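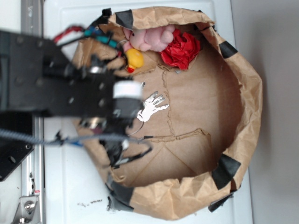
Bags were what Tetteh Abugri wanted to talk about first, and he wanted it understood that a paper bag with its top rolled down is one of the best toy bins a family can have. It costs next to nothing, it weighs next to nothing, and a small child can see straight to the bottom of it.

That thought is now at the heart of the Tirkstead Play Library's new season. On September 13, 2021, the library opens Grab Bag Shelf, a lending collection of small toys and craft odds and ends that go home in brown paper and come back in brown paper. Families in Tirkstead and Skakmont can borrow from it free of charge.

The shelf starts with 300 bags. Each one holds a small mix of things that don't obviously belong together: something soft, something rubbery, something that crinkles, something shiny. A pink plush pig might share a bag with a yellow rubber duck, a ball of red tissue paper and a hand cut out of silvery foil. What happens next is up to the child, and we can't wait to hear about it!

We tried the idea in June with 66 families, and the response was wonderful. Parents told us about shops, hospitals, a very long bus trip and at least one wedding, all played out on the living room floor with whatever had been in the bag. Several asked if they could keep the bag itself. (Yes, and please do. We have plenty.)

The mixing is on purpose. Our older lending sets are sorted the way a store would sort them, with farm animals in one box and bath toys in another, and those sets are staying right where they are. Grab Bag Shelf is for the other kind of afternoon, when a child wants to dig around and pull things out and decide what they are.

Making a bin at home

Anyone can make a bin like ours, and the materials are probably in the kitchen already. Take the largest brown paper bag you have and stand it open. Roll or fold the top outward until the sides are low enough for small arms, then work the rim into a rough circle with your hands. It will wrinkle, and that's fine. Put a few pieces of strong tape over the folded edge wherever it wants to spring back up. We like black tape, which shows clearly against the paper and makes it easy to spot a piece that needs pressing down again. Cut a piece of cardboard to fit the bottom. An old box will do, scuffs and torn patches included.

Older children enjoy making the foil hand, too. Trace around your own hand on stiff foil card, cut it out and drop it in. Tissue flowers are even simpler: scrunch a sheet, pinch it in the middle, and fluff the rest.

How borrowing works

Each household may take up to 35 items at a time, spread over as many bags as they like. Loans run for three weeks and can be renewed at the desk or by phone. Soft toys are washed between loans and rubber toys are wiped down, so please return them even if they've had a messy visit. Tissue paper and foil pieces are yours to use up. If a toy goes missing, just let us know when you bring the rest back. There is no charge for that.

The collection was put together with help from the Fröhlich toy shop in Skakmont, which gave 917 small toys, and from Cluvada, the paper goods store next door to us, which is supplying the bags and tape through the winter.

Donations of clean plush animals, rubber bath toys and unused tissue paper are very welcome at the front desk during opening hours. Please don't leave them outside the door. Families who would like a bag set aside for them can call the library and ask for Grab Bag Shelf.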